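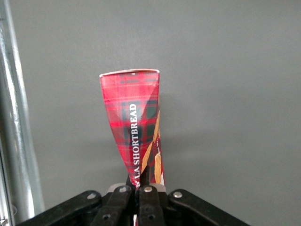
Every December the kitchen on the second floor at Dekonex fills up with biscuits, and by the time the decorations are down it has filled up with what the biscuits came in. I have worked here long enough to have opinions about this. Cardboard is the worst offender. A tin keeps its dignity whatever you do to it, but a box of shortbread goes to pieces the minute someone gets a proper grip on it, and then you have red tartan folded in on itself along the diagonal and white capitals running up the front that say LA SHORTBREAD, like a minor French aristocrat. The golden-brown fingers printed down the side have come through it all looking rather better than the tartan. This is the gallery of the clear-out, in the order things came off the shelf, with my remarks.

The shortbread
Red, green-black, more red. Tartan is a forgiving pattern for gravy but a cruel one for creases, as every line that ought to be straight tells on you. Flatten before recycling, please. Twisting is a different thing.

The Iltik crackers
Three-quarters of a packet, folded over at the top and held with a bulldog clip from Accounts. Accounts would like the clip back. They have not asked about the crackers.

The tea caddy
Came with a lid, which went missing in the move, and has had a saucer on it ever since. Elba Echeverría says the saucer is temporary. The saucer has now been there longer than I have.

The coffee that someone likes
Dark, ground, and sealed with so much tape that I had to go at it with the scissors. If it is yours, it's in the blue jar now. If you don't like the blue jar, you know where the shop is.

The Asto mints
A drum of 326, according to the label. I did not check. They taste of bathroom.

Sugar, in sachets
Two hotels, one ferry and a motorway services. I name no names, but one of us was in Hull for a conference.

The panettone box
Kept last year because it had a nice ribbon and would "come in". It came in for nothing. The ribbon has gone home with Aldana Garrido, who has a cat, and the box has gone downstairs.

Soup, lentil
Best before a month I would rather not print. I opened it over the sink with the window up and will say no more.

The carrier bag of carrier bags
There were 61 bags in it, and yes, I did count those, as we had a bet on. Bình Bùi said 40 and was insufferable until I tipped them out on the worktop. He has paid up in crackers.

The shelf itself
Wiped, dried and lined with the spotty paper from the stationery cupboard. Tins at the back, open packets at the front, nothing balanced on the kettle. I give it until Easter.

Comments (5)

Brenda Goodall
The coffee was mine and I do like the blue jar, thank you. The tape was to keep Gonçalo out.

Gonçalo Rocha
It didn't.

Aldana Garrido
Cat has eaten a bit of the ribbon. Cat is fine. Vet's bill to follow.

Elba Echeverría
The lid for the caddy is in my desk drawer, has been for ages, I keep paper clips in it. Happy to swap for the saucer if anyone minds that much. Also is there any shortbread left or only the box?

Brenda Goodall
I had the last two with my tea at half past three, sorry Elba. There are mints.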